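Kirside office clear-out, the gallery

Posted February 24, 2024 by Candela Echevarría

Right, quick one because the van's back in a bit and I've still got tape stuck to my sleeve. A few of you asked what the second floor looks like now, so this page is for you lot, and for anyone at the new place who's wondering what is coming their way. Not many pictures and no great art. Captions written standing up, so forgive the spelling.

For those who weren't in on it: the Kirside office is moving down the road in March. Everything in the storage has to be gone through first, shelf by shelf, and either boxed, binned or handed back to whoever it belongs to. The old index says 3,712 items of paperwork. Montserrat Carrasco typed up that index years ago and I've been working off her printout, coffee ring and all. Some of it is right. Some of it is very much not.

How we've been doing it. One unit at a time, left to right. Door open, everything off the shelf, check it against the printout, sticker on, into a box. Blue sticker goes to the new office, yellow goes to the archive, no sticker means shred. Please don't peel them off to see what's underneath, it's a folder, it's always a folder.

Keys stay in the locks. I know that's against the usual rule but we lost half a morning to the Derkach cupboard and I'm not doing that again. If you find a loose key in a mug or a drawer, bring it to me, don't try it in everything.

Carpet and credenza, on we go.

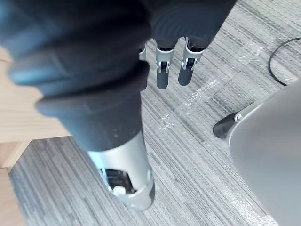
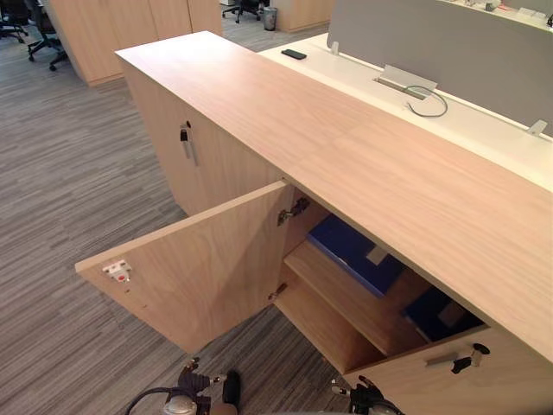
Second picture: the long credenza, middle door open, binders lying on the shelf. Keys in the locks either side.

Other notes while I remember them.

Binders. We've got far more than we need. Lying flat is fine for now but they go in the boxes spine up please, otherwise the rings bend and then nothing closes. Anything labelled Anomano goes to Montserrat, unopened if poss. Anything labelled Fluronari can go straight to the archive, that job finished ages ago and the client has their own set.

Boxes. Ordered 300, flat packed, stacked by the lift. Don't fill them to the top. Somebody did one with nothing but catalogues and it took two of us to shift it and my back is still complaining.

Shredding. The sacks are the big ones, the firm takes 500 kilos a visit and they want them tied. Not folded over. Tied. Staples are fine, bulldog clips aren't, and take the plastic wallets off first becuase they jam the thing up.

The furniture. Had a few messages about this so here's where we've got to. The credenza is coming with us, all of it, it was expensive and it's in decent nick. It comes apart in sections and the doors lift off at the hinges once the screws are out. Keep the screws in an envelope and write on the envelope which door. Two of the old desks are going to the charity shop if they'll have them. The coat stand is up for grabs, first one to email gets it. The big whiteboard is NOT up for grabs, it's been promised.

The carpet. Grey stripe, belongs to the landlord, stays where it is. It needs to be hoovered properly and there's a bit by the window where the photocopier used to sit that will need a proper scrub, four square dents and a lot of toner. If anyone's got a good trick for toner please tell me. Cold water only so far. Made no difference.

Things found so far, in case any are yours: a single walking boot, size seven. A tin of travel sweets, fused. The cable for the old projector, which we threw out in the autumn, typical. One birthday card, signed by everybody, never given. A calculator with a sticker saying "Return to Derkach", so it's going back to Derkach.

Still to do: end unit, stationery drawers, the shelf over the sink, and the box under my desk that I keep pretending isn't there.

More pictures when the next lot is boxed up. If you want something kept, tell me before the sacks go, not after. Email is best, I'm hardly at my desk and the phone's in a box somwhere, I can hear it ringing.

Candela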